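paper day, a thread. gloves on, controllers strapped over the backs of the hands, task is crumpling paper into balls

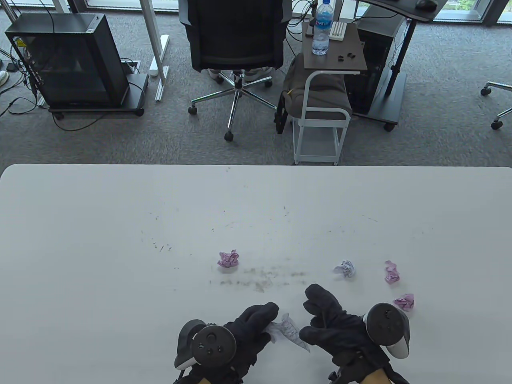
Sumance, December

ok so target is 200 clean episodes before we even talk about training. one episode = start from flat sheet, end with a ball on the table, hands back to rest. sounds like nothing. my forearms disagree

2/ tissue-type paper is way harder to teach than the cardboard we did last month. cardboard stays where you put it. this stuff slides, folds over itself, sticks to the glove a little when you let go

3/ left hand pins, right hand gathers. tried it the other way round for a whole morning and the data was junk, I'm right handed and my left just kind of paws at it

4/ biggest lesson so far — slow down on the pinch. if I go at human speed the fingers on the robot side arrive late and close on air. Then I correct, and now the correction is in the demo and the policy learns to miss first. lovely

5/ running the Tovero hands on the Hirkura arms this time. retargeting from glove to hand is decent for the four fingers, thumb is still off. I rotate my thumb in more than feels natural and it comes out about right on the other end

6/ someone asked why not just puppet it with the leader arms. we did, first 100 episodes of the folding task were leader arms. good for big motions. useless for anything where you need fingertips doing different things

7/ color matters more than I thought. pink shows up great on a white table. the pale lavender and the white, much less, the wrist view loses the edges. not dropping them tho, if the thing only works on pink whats the point

8/ reset is the real cost. Smooth a new sheet, put it down a bit different every time, recalibrate if tracking drifted. an episode takes 11 seconds, reset takes longer than that. nobody budgets for reset

9/ tracking drift: worst when I bring my hands in close to my chest, controllers drop out of view and the right one jumps. fix is dumb, keep elbows out, work farther up the table. put a note on my monitor

10/ question for the Nakajima people if any of you are on here — do you cut the failed grasps or keep them with a label? we've been keeping them if the recovery is under a couple secs. not sure its helping

11/ some numbers since ppl ask. folding set ended up over 2,000 episodes, two operators. wont need that many here I think, no precise end state, a ball is a ball

12/ second operator does it totally different btw. scrunches from the center out, I go from the edges in. left both in for now. might split them and train seperately to see

13/ break. hands sweaty, gloves need to air out. back at 3 with the bigger sheets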